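Kamlesh Nigam
Last updated: Sun 19 December

1/ I own 900 screws. I know this because I poured them all out this morning and sorted them, and now I have to tell somebody, so congratulations, it's you.

2/ Background. When we moved into the place on Amach Street, every screw in my life was in one coffee can. Also in the can: picture hooks, two kinds of wall anchor, a guitar pick, the key to a bike lock I threw away years ago, and a fine gray powder I've decided not to look into.

3/ The system was that you tipped the can onto the counter, stirred with a finger, found one screw of the right length and never its twin. Then you hung the shelf with two different screws and told yourself shelves don't care.

4/ The shelf cared. The shelf came down in March at 3 in the morning, with all of my wife's cookbooks on it. I was told I would be getting organized. It has taken me until December, which I'd call a brisk pace.

5/ So I went looking for drawers. There's a whole world out there of people with opinions about small drawers. I spent an evening reading a 230-comment argument about whether dividers should be removable. I came away with no position and a slight headache.

6/ Finalists were the Gometti, a wall rack of open bins, very handsome, and the Sistport, a case with a handle on top. The open bins lost. We have a cat named Lis who believes any open container is either a bed or a problem to be solved with a paw.

7/ The case won on the handle. I pictured myself striding through the house with it, like a country doctor. I have so far strode from the closet to the table.

8/ The color is yellow and black, the traditional colors of wasps and of men who have started saying "my workshop." I don't have a workshop. I have a table, and I have it until dinner.

9/ Prep tip, the only professional thing I did all day: put a big white sheet down over the table first. Small dark screws on a wood top are basically camouflaged. On white they have nowhere to go. You also get to feel like you're performing surgery on a toolbox.

10/ Drawers are clear in front, so in theory you can see what you've got without opening anything. In practice what you see is a lot of silvery glare and a vague sense of wealth.
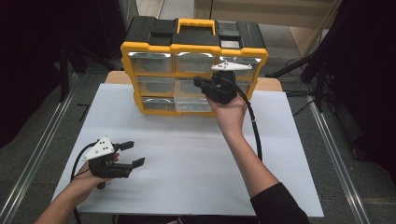

11/ THE SORTING, or how I lost a Sunday

Round one was by type. Wood screws, machine screws, drywall screws, and a pile called "no." I was proud of round one. I made coffee. I should have stopped there and lived out my days as a happy man.

12/ Round two was by length. Do you know how many lengths of wood screw there are? All of them. Every length. I have a screw for each mood a plank can be in.

13/ I gave the short ones a drawer, the long ones a drawer, and then had a long talk with myself about the medium ones. Are they short-medium or long-medium? At what point does a screw stop being young? I moved the same handful back and forth three times — at one point I sighed at it.

14/ Round three was supposed to be by head. Phillips, flat, hex, the star ones that came with furniture. I looked at round three for a while and then ate a sandwich standing up.

15/ Final tally, for the record: 900 screws. Of those, 200 were drywall screws. I have never knowingly bought a drywall screw. I think they come through the vents.

16/ THE LABELS

I did not buy a label maker. I'd like some credit for this. I used masking tape and a pen, and my handwriting is such that one drawer now appears to hold "wood scones."

17/ Where the tape went, before anyone asks: inside each drawer, along the lip. On the front it would cover up the one useful thing about a clear drawer. I worked this out after labeling the first four on the front and peeling them off again.

18/ There's also a drawer labeled MISC. I know. I know! The organizing people say a MISC drawer is a confession of failure. The organizing people have never had to find a home for one brass cup hook and half a hinge.

19/ The guitar pick is in there too. I don't play the guitar. It came with us from the last apartment and I feel it's earned its place.

20/ Things I'd do differently: sort in daylight. Sit in a real chair. Have a magnet on a stick for the ones that reach the floor. Buy fewer screws between the ages of 22 and 45.

21/ Things I'd do the same: the sheet, the sandwich.

22/ My wife came through at the end, admired it very kindly, and asked whether I could hang the shelf back up now. I opened the drawer of long ones. I took out two that matched. I can't describe the feeling, except to say I held them up and made her look at them.

23/ I need four. The other two are the wrong head. Going to the hardware store in the morning, where I understand they come in boxes of a hundred.

Comments

pegboard_dan: Round three is where it gets good. You quit at the foot of the mountain.

Marguerite L.: My dad had the coffee can. When he passed we sorted it and found a baby tooth. Check your gray powder.

tworightfeet: what do you do with the can now

Kamlesh Nigam: It's on the windowsill. There are already three screws in it.

pegboard_dan: Short-medium. They're always short-medium.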